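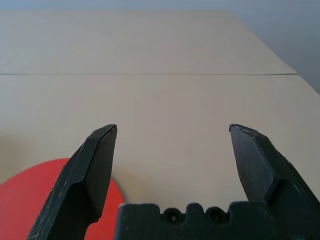

*Photo: Brirnunlow. Same license as the data.*

# Irncombe dealer panel

Monthly returns from independent home appliance dealers in the Irncombe trading area, covering stock, sell-through, payment terms and supplier margin. The panel runs for 48 months. Collected and maintained by Brirnunlow.

Last updated: 24 October 2023

## What's in the folder

| File | Contents |
|---|---|
| `returns.csv` | The main table, one row per dealer, month and product category, 3000 rows |
| `dealers.csv` | One row per dealer code, with store size band and opening year band |
| `categories.csv` | The six product categories and what each one covers |
| `changes.csv` | Corrections made after a return was first filed |

All four files are UTF-8, comma separated, with a header row. Empty cells mean the dealer left the field blank. A zero is a real zero.

## Background

The panel started as an internal project. Salcedo, which makes ceiling fans and small water pumps, was moving from selling through a single wholesaler to selling direct to stores, and wanted to know what terms dealers were getting from everybody else. Brirnunlow was hired to collect the returns. When the contract ended, Salcedo agreed to let the numbers be released with dealer and supplier names taken out, and Brirnunlow kept the panel going on its own budget for the remaining months.

Salcedo's own lines are in the data, coded like any other supplier. We do not say which code is theirs.

## Columns in returns.csv

| Column | Type | Notes |
|---|---|---|
| `dealer_id` | text | Matches `dealers.csv` |
| `period` | integer | 1 to 48, counted from the first April of the panel |
| `category` | text | Matches `categories.csv` |
| `supplier_code` | text | The dealer's largest supplier in that category for that month |
| `opening_stock` | integer | Units |
| `units_in` | integer | Units received, net of returns to supplier |
| `units_sold` | integer | Units |
| `credit_days` | integer | Days allowed on the supplier invoice |
| `margin_pct` | decimal | Gross margin on list price, before year-end rebates |
| `scheme` | text | `none`, `cash`, `volume` or `display` |
| `note_flag` | 0 or 1 | 1 if the dealer wrote a comment with the return |

The comments themselves are not released. Many of them name people or competing stores.

Closing stock is not stored. Work it out from `opening_stock + units_in - units_sold`. It will often fail to match the next month's opening figure. Dealers count by hand, some of them only once a season, and breakage is not recorded anywhere.

## Categories

- `fan_ceiling` — ceiling fans, all sizes
- `fan_portable` — table, pedestal and wall fans
- `pump` — domestic water pumps
- `light` — bulbs, tubes and fittings sold as one line
- `heat` — water heaters and room heaters
- `kitchen` — mixers, irons, toasters

Irons are in `kitchen` because that is where the dealers' own stock books had them. Please leave them there if you plan to compare your results with earlier work on this panel.

## How it was collected

Dealers filled in a one-page form each month, on paper or in Elik, the stock-keeping program that many of the larger stores already used. Paper forms were typed in twice by different people and the two versions compared. Elik returns came in as exports and were loaded without retyping.

The two routes do not produce the same kind of errors. Paper returns have more blanks. Elik returns have fewer blanks but more odd values in `units_in`, mostly where a delivery was booked to the wrong category and then reversed the next month. Where we caught a reversal, both rows were fixed and the fix is listed in `changes.csv`. The collection route is in `dealers.csv` under `route`. A dealer who switched during the panel is marked `mixed`, with no switch date.
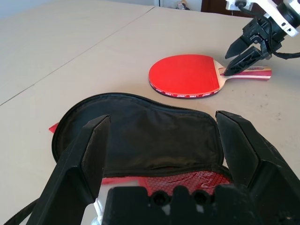 *Table tennis paddle and zippered case on a tabletop.*

## Known problems

**Late joiners and dropouts.** The panel is not balanced. Stores joined and left throughout, and a store that closed looks the same in the data as a store that stopped answering. `dealers.csv` has first and last period for each code.

**Largest supplier only.** A store that buys fans from several makers reports terms for one of them. Do not use this table to work out market share.

**Rebates.** `margin_pct` leaves out year-end rebates. In ceiling fans those can be large enough to change which supplier looks most generous. We asked for rebate figures in the first year, got very few answers, and dropped the question.

**Price changes.** Suppliers usually revised list prices in April. Some dealers applied the new list to old stock and some did not. Margins for periods that fall in April should be read with care.

**Rounding.** `credit_days` piles up on round numbers. Dealers were reporting what was on the invoice, which may be different from when they paid.

## Suggested uses

The data is good enough for looking at how credit terms move through a selling season, how long stock sits in each category, and whether display schemes go along with higher sell-through. It has been used for classroom exercises in distribution and working capital.

It is a poor fit for anything about consumers. There is no information on who bought the goods or what they paid at the counter. It also should not be used to rate individual dealers for credit, and the license does not allow that.

## Privacy

Dealer codes were assigned at random and are not reused. Store size and opening year are given in bands. Any category and size band with fewer than four dealers in a month has been removed from `returns.csv`, which accounts for most of the gaps in `pump`.

Do not try to match codes to real stores.

## License

Free for teaching and research with credit to "Brirnunlow, Irncombe dealer panel." Commercial use needs written permission.

## Changes in this release

- Fixed `category` for a batch of paper returns typed as `light` instead of `heat`
- Added `route` to `dealers.csv`
- Removed duplicate Elik exports in periods 4 and 6
- Renamed `terms` to `credit_days`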